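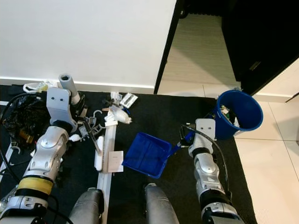

I've been tinkering with the two-armed build for 9 months now and I'm still not sold on it as a cleaner. The left arm keeps its yellow band so I stop mixing up the sides. Holding a blue dustpan tilted onto black carpet is fair enough, but a tangle of coat hangers is a rotten thing to ask of a plain block gripper.

Jurgita Mägi reckons the Daltik controller will sort it. Maybe. I've spent almost $700 and a broom cost me 3. Wrist cables get rerouted next.

Last updated: March
2 min read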